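Notebook, Wednesday, started 9:10

Council stream trial, second go. Skoria wants its monthly town meeting live on the web with questions coming in from people at home, and after today I think we're really close! Last time the sound drifted so far behind the picture that the mayor seemed to be dubbed. Today it held for the full test.

Setup as run: two feeds into the Collet mixer, one for the council table and one for the public stand, then out over the Ilbridge line. Captions come from Onport and go in just before the stream leaves the building. I moved the caption delay down to 3 seconds and it felt so much better (you can follow a vote while it's still a vote). Going lower made the words jump around, so leave it there for now.

Load test went up to 400 viewers, all fake ones from the script. No dropouts. The chat page was slower than I'd like once everybody posted at once, but it caught up by itself and kept the order right, which I was really happy about. 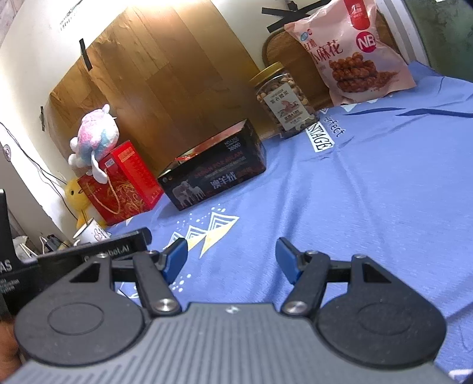
Questions from home

This is the part I'm excited about. We fed in 14 made-up questions -- parking, the pool hours, the bridge repairs, one very long one about hedges -- and the clerk's screen sorted them by agenda item without any help. Two ended up under the wrong item, both because they mentioned the budget in passing. Easy to fix by giving the person a menu to pick from before they type.

Still open:

Names. Does a resident have to give a street address, as they do at the stand? Ask the clerk's office before we build anything.

Closed session. The stream has to stop and the holding card has to come up with one button. Right now it takes 5 clicks and I got them in the wrong order twice.

Replay link should go up the same night. Onport can send a cleaned transcript with it -- check whether that needs the paid plan.

Next run with the real room mics, and the hallway doors open this time.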